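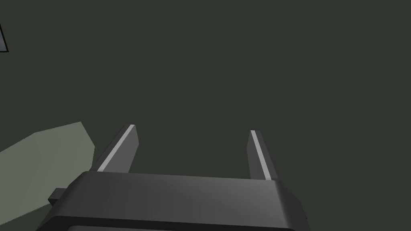 Llevo años viendo cine negro en casa y mi manía de siempre son las sombras. Me da igual que un proyector tenga una ficha técnica larguísima si luego el callejón, el abrigo y el sombrero del detective se convierten en la misma mancha. Por eso, cuando me llega un aparato nuevo a la tienda, le busco las cosquillas con lo oscuro: mira la pinza, cómo la cara exterior del dedo izquierdo casi se funde con el fondo gris verdoso y solo la tira gris clara te dice por dónde sube. En un proyector flojo ese carbón y ese verde apagado son lo mismo, y media película de cine negro se te va por el desagüe. El Vorovo Quintero me los separa, y con eso ya me tenía medio ganada.

Proyector Vorovo Quintero
Para salones normales, techos normales y gente que ve películas con poca luz

Lo tengo en casa desde abril y lo uso casi todas las noches. Vivo en un piso de alquiler con una pared blanca (bueno, blanca tirando a hueso) y un sofá que no se puede mover más de un palmo, así que todo lo que cuento viene de ahí y no de una sala preparada con moqueta en las paredes. Si tú tienes sala preparada con moqueta en las paredes, qué envidia, y escríbeme, que igual te conviene otro modelo.

La imagen
Yo proyecto a 80 pulgadas. Se puede ir más allá, pero a partir de ahí empiezo a notar que el negro se lava y prefiero quedarme donde estoy. Los colores vienen de fábrica bastante tranquilos en el modo Cine – el modo Vivo ni lo toques, que pone las caras de color mandarina. En blanco y negro va de maravilla. No tira a azul ni a verde, que es lo que les pasa a muchos de este precio, y los grises medios, los de las gabardinas mojadas y las persianas venecianas, tienen recorrido.

Con películas de terror de las de sótano y linterna también cumple, aunque en las escenas muy oscuras conviene subir el brillo un par de puntos. Está en el menú rápido, dos clics. Y apaga la lámpara de pie, por favor.

Lo que menos me gusta: el enfoque. Es manual, con una ruedecita durísima al principio que se va ablandando con los días, y la esquina inferior derecha nunca me queda tan fina como el centro. En una película ni me entero. En los subtítulos largos, si te pones quisquilloso, sí. Soy quisquillosa, lo he mirado de cerca y he vuelto al sofá.

El ruido
En modo silencioso el fabricante da 19 decibelios. No tengo sonómetro, pero puedo ver un drama de esos en los que dos hermanas no se hablan durante una cena entera y oír los cubiertos. En modo normal sube y se nota un soplido constante, parecido al de un ordenador portátil con demasiadas pestañas abiertas. Yo lo tengo siempre en silencioso, incluso con la persiana a medio bajar.

El sonido
El altavoz que trae sirve para salir del paso en casa de tu cuñada. Se entienden los diálogos y poco más. Para los musicales, o para cualquier cosa donde la banda sonora pinte algo, enchúfale unos altavoces por el minijack o por bluetooth. Por bluetooth hay un pelín de retraso que se corrige en Ajustes, Sonido, Sincronía; con mis altavoces lo dejé en 50 y los labios volvieron a su sitio. Con los tuyos será otro número, ve probando con una escena de mucha charla, una comedia de periodistas o de abogados, de esas en las que todo el mundo se pisa.

Conexiones
Dos HDMI, un USB y el minijack. El USB lee los archivos que tengo en un lápiz de memoria sin protestar, salvo los subtítulos con tildes, que a veces salen con símbolos raros (guárdalos en UTF-8 y listo). No lleva aplicaciones dentro. A mí me parece perfecto, porque el menú arranca enseguida y no me recomienda nada, pero tenlo en cuenta si pensabas prescindir del reproductor o del aparatito de turno.

Qué viene en la caja
El proyector, el cable de corriente, un mando pequeño, las pilas del mando, un paño para la lente y un manual en once idiomas que no cuenta gran cosa. El cable HDMI va aparte. Puedes añadir el nuestro al carrito, el de Hident, que es largo y plano y pasa por debajo de la alfombra.

El soporte de techo tampoco va incluido. Usa el agujero central de la base y el de Tonham encaja a la primera. Si lo vas a poner en una estantería, la patita delantera se desenrosca y te da algo de inclinación, y con la corrección trapezoidal arreglas el resto. Abusa poco de la corrección, que se come definición.

Preguntas que me hacen mucho

¿Se puede ver de día?
Con la persiana bajada, sí. Con sol entrando, no. Una comedia luminosa aguanta mejor que un thriller, claro.

¿Hace falta pantalla?
Yo empecé sin ella y estuve meses tan contenta. Luego puse una gris y los negros mejoraron bastante. Teun Willems, que compró el suyo en la primera tanda, sigue con la pared y le ha dado una mano de pintura mate.

¿Vale para jugar?
Para cosas tranquilas. Si juegas en serio a disparos te va a desesperar el retardo.

¿Y para sacarlo al patio?
¡Sí! Pesa poco y cabe en una mochila. Necesita enchufe, no lleva batería. Anathi Nkosi me escribió para preguntar por el rocío: mejor recogerlo antes de que refresque, y no lo dejes fuera por la noche.

¿Qué pasa si no me convence?
Tienes 50 días para devolverlo con su caja. Guarda los corchos, que van en un orden concreto y luego es un rompecabezas.

Disponibilidad
Nos quedan 11 en negro. En blanco estamos esperando y no tengo plazo todavía. Los pedidos que entran antes del mediodía salen esa misma tarde y Euan Halliday te manda el número de seguimiento por correo. Para dudas de compatibilidad con tu reproductor o con altavoces viejos, dime el modelo exacto en el formulario y te contesto yo.

Naledi Coetzee, Hident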